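The Dimel Register
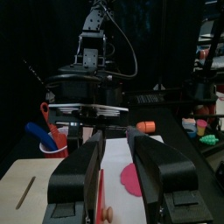 Pink felt on a white board.

Wanpen Meesuk kept the register of lost words for the town of Dimel. Entries were limited to 2,048. The limit had been set by the printer, Stiltetti, whose binding would not hold more pages.

In January the register filled. The next word submitted was "nuchit," meaning the hour when a borrowed tool becomes embarrassing to return. It had three witnesses, one more than the rules required.

She reviewed the existing entries for duplicates. Number 4 and number 311 both described the smell of a closed school. She struck number 4 -- the handwriting was worse -- and wrote "nuchit" in the space.

The man who had submitted number 4 came in the next morning and asked to see it. She showed him the line.

"I still have your ladder," he said.

She checked the clock and noted the time in the margin.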